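Contents | Previous chapter | Next chapter | Glossary | Index

Chapter 20
Learning from a Visit

Most people who work with robots did not first meet them in a book. They met them on a factory tour, at a trade fair, or at an open day. This chapter deals with the open day as a source of information: what to look at, what to write down, and what to ask before you leave.

The main case is the spring open day at Tunier, a small automation firm in Romville. The firm handles packaged food for the Flolby chain of stores and lets the public in once a year. In April it received 300 visitors in a single afternoon. They came in groups and moved between stations. Each station covered one part of the work, from receiving cartons to loading the delivery racks.

The station that drew the most questions was the one for picking and sorting by gripper. Visitors expected heavy parts and steel fences. They found snack packets, a tray, and hand-held grippers with two fingers each. Packets like these are harder to handle than they look. The wrapper bends, the contents shift, and a shiny surface can confuse a sensor. A finger that closes too far crushes the food, and one that stops too soon lets it drop.
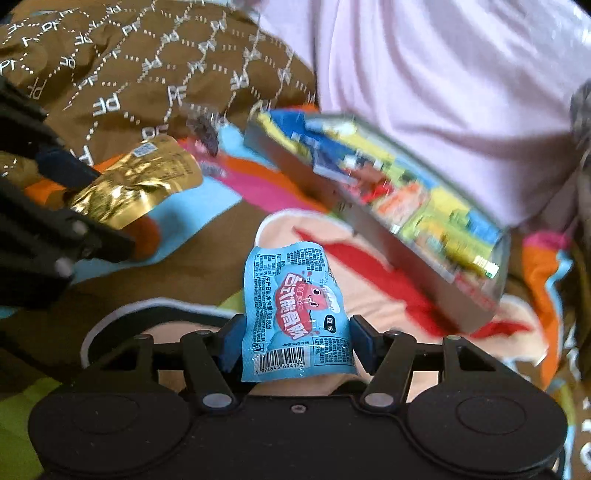 791

Notice how the light blue packet is held. It stands upright between two dark blue pads, and the print on its face can still be read, barcode included. A grip near the edges would leave more of the label open to a scanner but would give the pads less to hold. The gold foil packet in the second gripper is crumpled, and a crumpled packet has no flat side to aim for. Keep both packets in mind when you reach Section 20.3, on choosing a grip point.

A visitor with no training can learn a good deal at a station like this one. Watch several picks before you take notes. Record the object, the place where the fingers touch it, and where it is set down. If a pick fails, record that too. The guides at Romville handed out a one-page form for this purpose, and a copy is given at the end of the chapter.

Section 20.1 covers preparing for a visit. Section 20.2 compares the Tunier open day with a closed demonstration at Hägglund, where 62 buyers watched one machine from behind a rail and could ask questions only at the end.

Back to top
Last updated: 2021-04-07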